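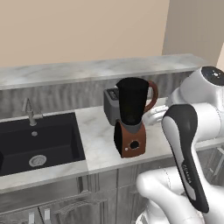
Trustport, September

Kettle on, laptop on my knees, and the spreadsheet open again, which makes it the third evening running. I had promised myself I would leave the arm money alone until after supper, but supper was toast and it didn't take long.

So, where we are. The simulated kitchen is doing us proud, and I do want to write that down, because when the quotes come in I get so gloomy that I forget we have anything at all. I had the coffee machine task up most of the afternoon, the white arm reaching in from the right with its fingers spread by the carafe, just short of that brown handle, and I sat there far longer than I needed to. It's a nice little kitchen! Big black sink, marble everywhere, much smarter than mine. And every minute in it costs us next to nothing, bar the electricity and my patience.

The real one is another matter. Montoya have quoted for the arm with a delivery of 18 weeks, and Zallora say eight, but Zallora want the gripper bought separately and their service plan only runs for 24 months. I keep going round and round on this. Eighteen weeks takes us well into the new year, and I'd be paying rent on an empty bay at the Tulano building all that time (heated, too, they insist on heating it). On the other hand the Montoya price has the training days in it, and I know very well that I'd end up buying those from Zallora later on and grumbling about it.

Then there's the counter. I had put down a silly little sum for "worktop and bits", as though one could pick up a kitchen on the way home. I want something the arm can work over at a sensible height, with a proper sink let into it, and a coffee machine and toaster we don't mind losing. Plumbing I have crossed out, put back and crossed out again. A sink with no water in it would do perfectly well for the first year, I think. The marble will certainly be a printed worktop, and I shan't lose any sleep over it.

Oh, and spare fingertips! I'd forgotten them altogether until I was rinsing my cup. Have put in 100 pairs, then felt extravagant and looked up the price, and they are so cheap by the box that I've left it.

Must ask Montoya whether the 18 weeks starts from the order or from the deposit. Must also ask Tulano what they'd want for taking the bay from January, and find out whether the floor can be drilled, as both firms want the stand bolted down.

Tea has gone cold. I'll make another and do the insurance line, and then bed.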